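Catalogue > Simulation Packs > Tabletop Handling > Padadby Table Pack

# Padadby Table Pack - Data Card

Maintainer: Karine Simard, Fakalent
Reviewed by: Colleen McKinnon
Last revised: February 15, 2026

## Summary

The Padadby Table Pack is a licensed set of simulated handling episodes for single-arm robots. It is supplied by Fakalent to laboratories and product teams that wish to train or test a picking policy before committing time on a physical arm. The pack contains 3,039 episodes across 26 room layouts. Each episode consists of rendered video, joint positions, gripper state and a short written instruction.

This card describes the contents of the pack, its intended use and its known limits. It should be read together with the licence supplied at purchase.

## Contents

The pack is divided into three parts: training, validation and a held-back test part. The test part is not included in the download. Customers may submit a policy to the Jivutell scoring service, which runs it against the test layouts and returns a report.

Room layouts differ in wall colour, floor pattern, table shape and lighting. No room layout appears in more than one part. Objects are small household items and foods, placed on the table or inside an open container. Food items were included at the request of early licence holders, whose policies did well on boxes and blocks but poorly on small, uneven shapes.

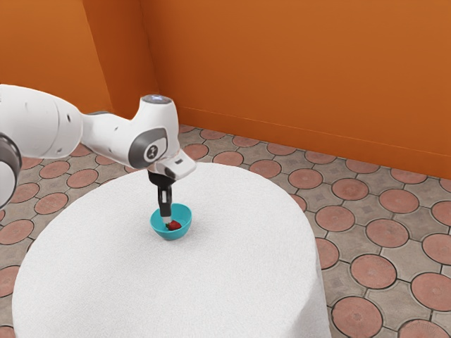
*Fig. 1. Food item layout: gripper lowered into a teal bowl holding one strawberry.*

Instructions are written in plain English and were checked by Noémie Thibodeau. Wording varies between episodes, so that "take the strawberry out of the bowl" and "pick up the fruit" may both refer to the same task.

## Intended use

The pack is suitable for:

- training grasping and placing policies from video and joint data
- comparing policies under fixed conditions
- teaching, under the classroom licence

It is not suitable as the sole evidence that a robot is safe to work near people or to handle food for sale.

## Known limits

Contact between the gripper and soft objects is simplified. Fruit does not bruise, and a grip that would crush a real berry is recorded as a success if the object is lifted. Customers working with delicate goods should apply their own force limit.

Tablecloths are fixed in shape and do not move when touched. Reflections on glossy bowls are rendered at a lower quality in the validation part than in training - a fault in the August build which will be put right in version 4.

## Files and loading

Episodes are stored in one folder per layout. The Kowalchuk loader reads all parts without conversion. Users of other tools should consult `FORMAT.md`, which sets out the field names and units. Joint angles are given in radians and distances in metres.

## Support

Faults should be reported through the customer desk, quoting the episode number and the version of the loader. Requests for further layouts are considered at each release.

Filed under: Data Cards, Simulation, Grasping

## Comments (3)

**Garnet Beaudoin**
Is the force limit something we set in the loader, or does it have to go in our own code? I could not find it in FORMAT.md.

**Karine Simard**
In your own code for the present. The loader only reads the recorded values - it does not filter them.

**Nathalie Hawthorne**
We have used the classroom licence for a term. The fruit episodes are the ones students ask for, although the bowls gave our older policy a great deal of trouble. Could the next release include a few deeper containers?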